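In defence of the bin of bits

I have been told, by people who mean well and own label makers, that a home should have a place for everything. I have read the books. I have stood in the storage aisle in Prinance, holding a set of nested cubes in a shade called oatmeal, and felt for a moment that my life might be about to start. Then I went home and put the cubes inside the bin, where they stayed until June.

Every household has the bin. In some it is a drawer, in some a biscuit tin, in some a whole garage with a car parked crossly outside it. Ours is a metal thing as deep as my arm, bought second-hand when a bakery in Ulasville shut its doors, and it holds whatever could not be persuaded to live anywhere else. Toy bricks, one roller skate, the plug for a bath we no longer own. A torch. A second torch, to look for the first.

My sister-in-law thinks it is a disgrace. She keeps her own odds and ends in a cabinet with 90 small drawers, each with a card in a brass holder, and I will admit that when you want a picture hook at her house you have one within the minute. You also have a short talk about picture hooks. At our house you go to the bin, you don't find a picture hook, and you come away with a pack of cards and a bicycle bell, and the picture stays on the floor leaning against the wall, where frankly it looks rather continental.

The case against the bin is easily made, and it is made at length in Clotilde Fleury's book The Answerable House, which has been passed round our street like a cold. Fleury holds that every object is a question, and that putting it in a heap is a refusal to answer. Do you need this? Do you love it? Will you mend it? She would like us to take each thing out, hold it, and reply. She recommends starting with 200 objects, which she considers a gentle first weekend.

I tried it. I got as far as a key. I did not know what it opened. I didn't love it, and I had no immediate need of it, and by the rules of the book it should have gone by lunchtime. But a key is not a question you can answer by holding it. Somewhere there may be a door, or a suitcase, or a small padlock on a shed belonging to a man who has died, and the day I throw away the key is the day I will meet the lock. I put it back. Then I put back the things I had taken out to get at the key, and that was the weekend.

What Fleury and the cabinet people have in common is a belief that sorting is a neutral act, like counting. Anybody who has done it knows better. To sort you must first decide what a thing is, and most of what ends up in the bin is there precisely because that wasn't clear. Take a toy brick. It seems simple, it goes with the toys. But the children who built with it are now taller than I am, and one of them pays rent. Is it still a toy? Is it an heirloom? At the moment it is chiefly a hazard to bare feet, and I have no drawer for those.
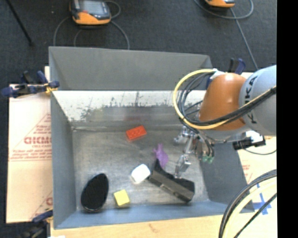 Then there is the matter of belonging. A proper collection has rules of entry. The bin has none, and I have come to think this is the most civil thing about it. A plastic animal of no fixed species may lie for years beside something expensive with a lid, and neither has to explain itself. I can't say that of many rooms I have been in. I certainly can't say it of the golf club at Demolgate, where I once spent an evening being asked what I did by people who were already looking over my shoulder for somebody who did something else.

I am not claiming that the bin is efficient. I have lost whole mornings to it. You reach in for the sticky tape and the thing you touch first is never the tape; it's something smooth and oval that you can't place, and so you bring it up to the light, and it turns out to be the back half of something whose front half you threw out in a fit of virtue two years ago. There is a technique to reaching in, which I have refined. You go down the side with a flat hand and come up underneath. Going in from the top only stirs things, and the small items, which are what you want, slide to the corners and stay there. My husband prefers to tip the whole lot out on the floor, and I have asked him to stop doing this after nine in the evening.

Small things in corners deserve an essay of their own. I will say only that the corners of a deep container are where a household keeps its batteries, its foreign coins and its last good drawing pin, and that none of these was put there on purpose.

A firm called Mallet sells a remedy for all this. It is a tray that sits inside your bin and divides it into compartments, and you may choose between the small, the medium and one that appears to have been designed for a ship's chandler. The leaflet says it will save the average family 137 hours. It does not say over what period, and I have wondered about that. If it is over a year, I should like to meet the average family, who must spend their evenings in there with a lamp. If it is over a lifetime, then I think we can afford it, and I would ask what they plan to do with the hours instead. Nobody who has freed up time by buying a tray has ever, in my experience, taken up the cello.

I did buy one. It was the medium. It worked well for as long as things were the size of its compartments, and then somebody put in a badminton racket. The racket lay across the top, other things were laid on the racket, and within a month we had a heap again, this time with a tidy layer underneath that no one could get to. Archaeologists will be very puzzled. I lifted the tray out in the end and it is now in the garage, holding another tray.

The point I keep failing to make to my sister-in-law is that a heap has information in it. Things near the top were used lately, or were at least picked up and cursed at lately. Things at the bottom have been let alone. If I come across the bicycle pump near the top, I know that my son has been home and that he took the bike out, which he wouldn't have mentioned. If the good scissors are at the bottom, it has been a bad winter for presents. Her cabinet will tell her where the scissors are, certainly. Mine gossips.

I also suspect that the tidy are less tidy than they let on. When I was asked to feed her cat, I happened to open the drawer marked Twine. It had twine in it. Behind the twine it had a raffle ticket, a cracker whistle and a toy sheep with three legs. I shut it again and fed the cat, and I have never raised the matter with her, though I do now accept a cup of tea in that house with a good deal more confidence.

There are limits, and I keep to them. Nothing sharp goes in loose. Nothing that has been food, or was intended as food, or has been mistaken for food by a toddler. Paper goes elsewhere, as paper in a bin of hard things turns into a sort of bedding. And once a year, when the handle of something has been sticking out for so long that we have started hanging a coat on it, we do go through the lot. We spread it over the kitchen table and each of us may take away what is ours. What remains is a matter of debate. Last time the debate lasted through supper, and by the end we had agreed to part with a doorstop and an adaptor for a country that has since changed its sockets. Everything else went back in.

Fleury, in her final chapter, says that the average home contains 2,000 objects its owners could not name if asked. She intends this as a rebuke. I read it in bed and found it rather cheering. It seems a lot of company. I don't want to name them all. I have enough trouble with the neighbours' children, of whom there are a great many and who all seem to be called something like Arlo.

So the bin stays by the back door. I have offered to put a cloth over it when we have guests, and my husband has pointed out that the cloth is in the bin, probably near the bottom, and that he would be glad to tip it out and look.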